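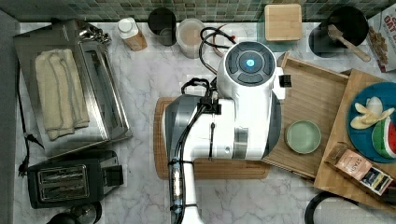
Open day at the Naidoo pasta works, Trungate

I have wanted to get inside the Naidoo building ever since I first ate their tagliatelle at the little trattoria on Killus Street, so when the sign went up saying the doors would be open for a day in October, I was in line before nine with an empty tote bag and no breakfast in me. Best decision of the fall!

The works sits down by the river in Trungate, in a long brick building that used to be a cannery. From the street it looks like nothing much. Then you push through the side door and the smell hits you – semolina, warm and a little sweet, like the inside of a bread bin. They hand you a hairnet and a paper coat (one size, and it was not my size) and you go around in small groups with one of the pasta makers leading.

Ours started us in the flour room. Naidoo buys durum wheat from growers out toward Candberg and has it milled to a grind they settled on years ago, a bit coarser than what you get at the supermarket. We got to put our hands in two bins, the everyday grind and the one for the egg doughs, and the difference is huge. One feels like fine beach sand and the other like face powder. Somebody asked whether you could use the coarse stuff for pizza and the answer was yes, for dusting the peel, and please don't try it for anything else.

Next came the presses, and I could have stayed there all morning. The dough goes in looking like wet crumbs (I expected a big smooth ball, like mine at home, and was told mine is probably too wet) and gets pushed through bronze dies as heavy as a brick. The bronze leaves the surface rough, so the sauce has something to hang on to. We passed around a piece of rigatoni cut on bronze and one cut on a slick modern die. Run your thumbnail down each and you'll never need convincing again. The noise in that room is something, by the way. Bring earplugs if you're taking kids.

The drying rooms were the surprise of the day for me. I knew slow drying mattered, but I had no idea how much fussing goes into it. The short shapes go on screens, the long ones hang over rods, and everything gets moved by hand from the damp end of the room to the dry end. Spaghetti takes 3 days. If it dries too fast it cracks, sometimes not until it's in the bag, and our guide snapped a good strand and a bad strand next to our ears so we could hear the difference. I couldn't, but the woman beside me swore she could.

On a good day they turn out more than 4000 bags, which sounded like a lot until I saw the packing line and how quickly a pallet fills.

And then lunch! It was included in the ticket, and I'd assumed it would be a paper cup of something lukewarm. It was a real sit-down meal at long tables in the old loading bay, three plates, all cooked to order in a kitchen behind the serving hatch. First was a bowl of orecchiette with bitter greens, garlic and plenty of anchovy. Then the rigatoni from the bronze die with a pork and fennel sauce, loose and oily in the best way, with hardly any cheese because it didn't need it. The last was a lemon spaghetti with toasted breadcrumbs that I have made four times since and still can't get right. I think theirs has more pasta water in it than I dare to use, and they finish it off the heat.

If I had one grumble it would be the filled pasta demo, held in a corner where only the front row could see the table. I caught a few seconds of agnolotti being pinched shut at an astonishing speed and then mostly looked at the back of a raincoat. A second session was added at two for people who missed out, so ask about that if you go.

The shop is by the exit, of course. I came home with rigatoni, two bags of the orecchiette, some of the coarse semolina and a jar of the anchovies they used at lunch. Prices were a touch lower than in stores, and the broken pieces are sold mixed in plain paper sacks for next to nothing. Get there early for those – they were gone by noon. They make a wonderful bean soup.

A few practical bits. Parking at the works is tight, but the 1182 bus stops at the end of the lane and it's a flat five-minute walk from there. The floors are hard concrete, so wear decent shoes. Most of the route is step-free apart from the gallery over the presses. Vegetarians can swap the rigatoni sauce for one with eggplant, which the table next to ours was scraping off the plates.

They're planning another open day in the spring, probably April, and tickets go on sale at the shop counter first.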